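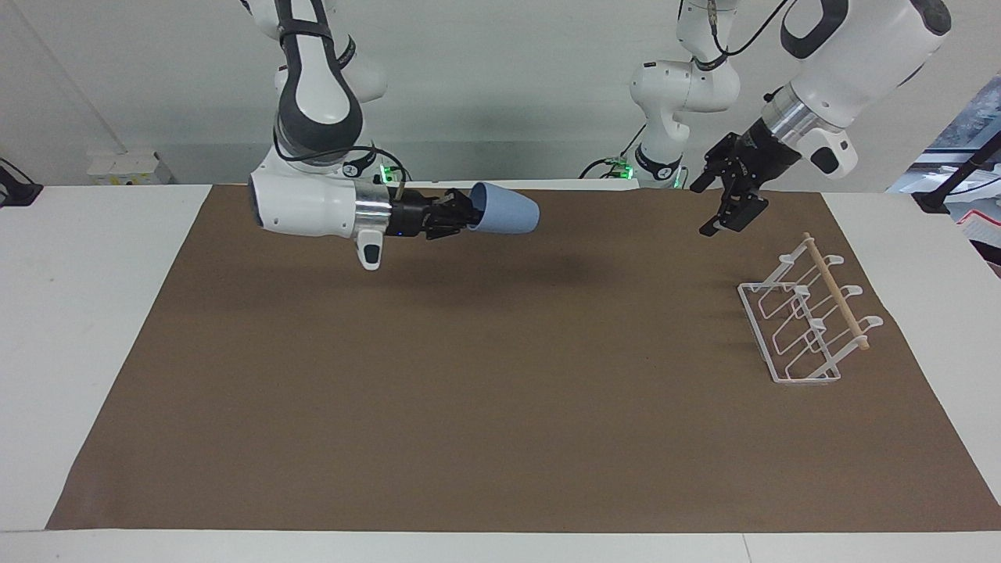 Figure 5.1. Obi with a cup in the right gripper. The left gripper is open, and the rack has nothing on it yet.

Sun 1 March
By the author, Erkthorpe

Chapter 5
When the Hand Says Yes and the Cup Says No

I want to start this chapter with a cup, a plain plastic one, light blue, the kind you could drop down a flight of stairs and then drink out of. I spent most of a September on that cup (well, on that cup and the wire rack it was supposed to hang on) and I learned more about faults from it than from anything heavier or more expensive I've worked with.

The job sounds like nothing. Obi, our two-armed robot at Erkthorpe, picks up a cup with one hand and hangs it on a rack. If you read Chapter 4 you already know how the arms plan their moves, so I won't go through that again. What matters now is one small yes-or-no answer that gets passed around inside the system dozens of times a minute: am I holding something?

Our grippers at that time got their orders from a controller box called the Tullitz, and the Tullitz reported back to Wivo, the program that runs the whole job. Wivo would say "close." The Tullitz would close the fingers, feel some push against them, and answer "holding." Then the arm would lift. Lovely! It worked all morning on the first day, and I went to lunch very pleased with myself.

After lunch the cup fell. It slid out of the fingers on the way over to the rack, bounced once on the paper and rolled off the table. That part didn't worry me at all. Cups fall. What worried me was the arm, which carried on to the rack with nothing in its hand, lined itself up very carefully, opened its fingers over a hook and logged a success. Then it went back for another cup. There was no other cup, so it closed on air, and it logged that as "holding" too.

I'd like you to stop on that for a minute before reading on, and think about which part of the system was broken. My first guess was the gripper. My second guess was the gripper again, only louder. I took the fingers off, cleaned the pads, put them back and ran the job another 16 times. It dropped the cup once in that set, and once again the log was full of nothing but good news.

5.1 The old answer

The sensor in the hand was fine. So was the Tullitz, in the sense that it did what its manual said it would do. The trouble was in how long an answer was allowed to live.

Wivo asked the Tullitz for the grip state over a network cable, and when the network was busy the reply sometimes came late or didn't come at all. Whoever wrote that part of Wivo (it was me) had decided that a missing reply shouldn't stop the job. So if no fresh answer came in, Wivo used the last one it had. And it would go on using it for 2000 milliseconds before raising an alarm. That's two full seconds. Try counting two seconds while you move your own hand from a table to a shelf — you'll be there and back.

So the hand would close on the cup and say "holding," which was true. The network would hiccup. The cup would slip. And Wivo would go on reading that old "holding" off the shelf as if it had just come in. As for closing on air, that was the same trouble from the other side: the alarm timer was reset by any message from the Tullitz, even one that had no grip reading in it, so the old answer could get a new lease on life over and over.

We call this a stale reading, and you'll meet it in every kind of machine in this book. A tank level that hasn't changed since breakfast is one. So is a door switch that says "shut" while you're looking through the open door. 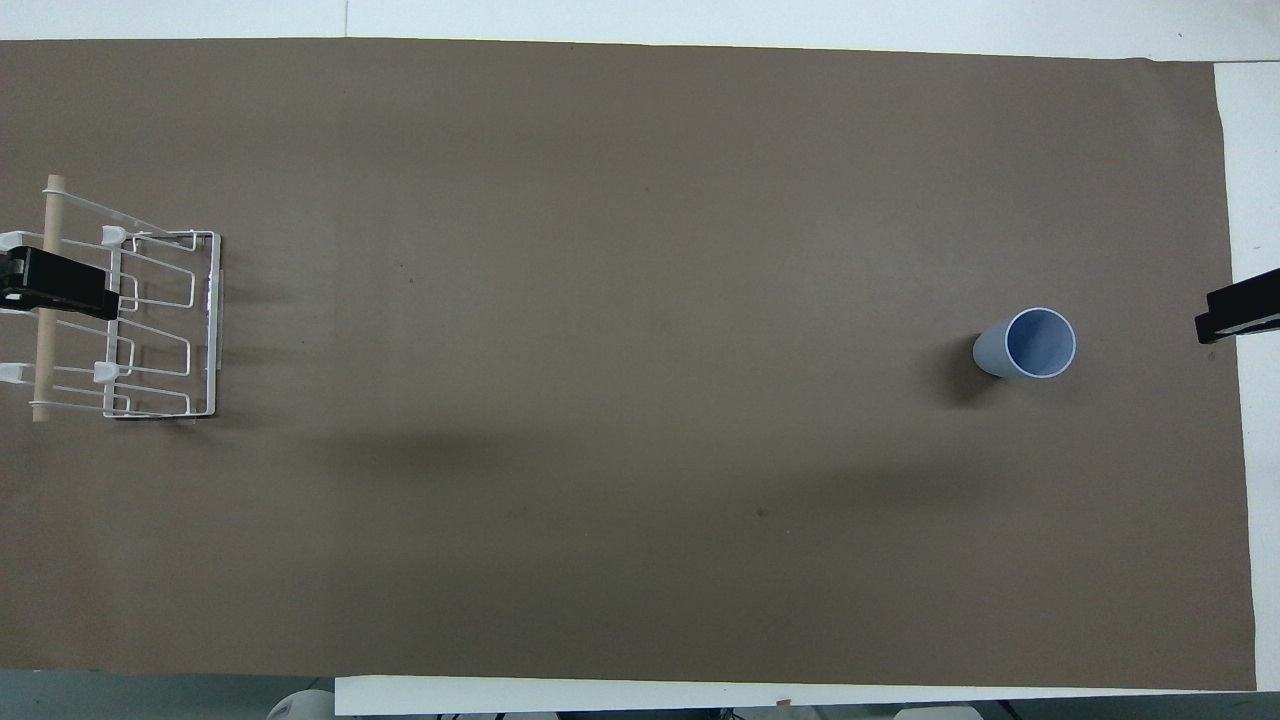
Figure 5.2. The same work from higher up, with the rack at one side of the paper and the cup toward the other.

5.2 Why a dropped cup is a safety matter

I can hear somebody in the back row saying it's only a cup. Fair enough. But look at the distance between the rack and the cup in Figure 5.2 and think about a person reaching into that gap. We had a rule at Erkthorpe that you could step up to the table and fix a dropped part only when Wivo showed "hand empty, arm waiting." It was a decent rule, I thought. It also rested completely on the one reading that could be wrong.

If the screen can say "holding" when the hand is empty, it can also say "empty" when the hand is full and about to move. I went back through the logs looking for that second case, and I found it. No one had been near the table at the time. I still felt a bit sick, and I turned the arm speed down to 30 percent that afternoon and left it there until the fix was in.

A status line on a screen isn't a guard. Please write that inside the cover of your notebook. The rule we have now is that you press the stop, you see the stop light, and then you reach in, whatever Wivo happens to think about its hands.

5.3 What I changed, and what I broke by changing it

The first fix took ten minutes. I put a time stamp on each grip reading and told Wivo to throw out anything older than 66 milliseconds. No more stale answers! No more work, either. The arm stopped so often that it couldn't get a cup off the table, since the network was late by more than that nearly all the time and I'd never noticed.

That's where we pick up in the next section, with the timing log from that day and a ruler. You'll need the message table from the end of Chapter 4, so keep a finger in that page.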